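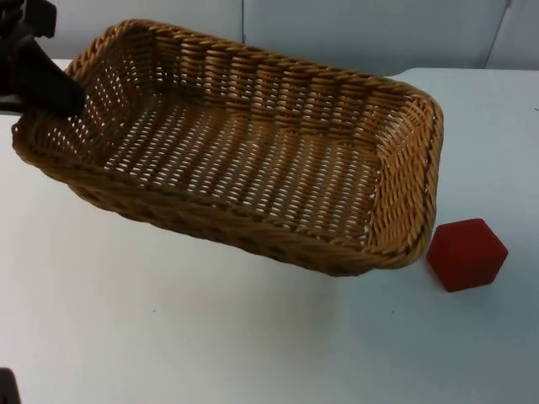
The honey-tan basket, with the braided rim and the open lattice floor.

Home | Our Projects | Reports | Small Grants | Contact
Filed under: Progress Reports, Craft & Making

Wotton Basket Library: progress report to the Krishnan Fund, December 2019

Hello again! I promised you a proper update before the year ran out, so I've made a big pot of coffee and I'm going to try to get everything in. The short version is that the basket library is up and lending, the money is mostly where we said it would be, and I've learned more about weaving than I ever expected to.

When you gave us the grant we had a closet full of donated baskets and no idea what half of them were good for. Now every one of them gets looked over, cleaned if it needs it, and written up on a card before it goes on the shelf. People borrow them for picnics, for craft fairs, for weddings (so many weddings), and our weaving class borrows them to copy the patterns.

The rectangular one with the rounded corners is my favorite of the fall batch. The rim is a thick twisted band, a good bit darker than the rest, and the floor is an open weave with little almond-shaped gaps that the light comes through. The long side is different again, with upright ribs and strands wrapped across them, so a student can study several kinds of work in one piece. I put it down on the card as "rattan type" and left it at that – I'm still not confident enough to name a material from looking.

Spending so far is $3,653. Most of that went on shelving and on the first order from Dirkine, who supply our cane and reed. The shelves took longer than planned and came in two deliveries, the second one with the wrong brackets, so we lost a couple of weeks there. I do have 300 blank record cards left over, which should keep us going for ages!

The class has been the happy surprise. We planned on one group and we now have two, the newer one meeting over at the Jutby hall. They started with plain round mats and have moved on to sides and corners. Corners are hard. I've unpicked mine more times than I'd like to tell a funder, but the last one held its shape and I was ridiculously pleased.

With a thick wall like the one on this basket you really want to get your nose right up to it, to see how the strands lie on the diagonal and then switch direction to make the zigzag.

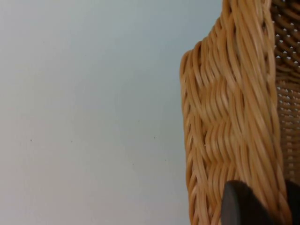
What's next

In February we'd like to run a repair day, mostly rims and handles, and I'll send you the date once the hall confirms. I still owe you the receipts for the second Dirkine order. They're in the blue folder and I'll scan them this week. If there's any underspend we'd love your okay to put it toward a soaking trough – the plastic tub we use now is too short for the longer cane, and the floor gets the worst of it.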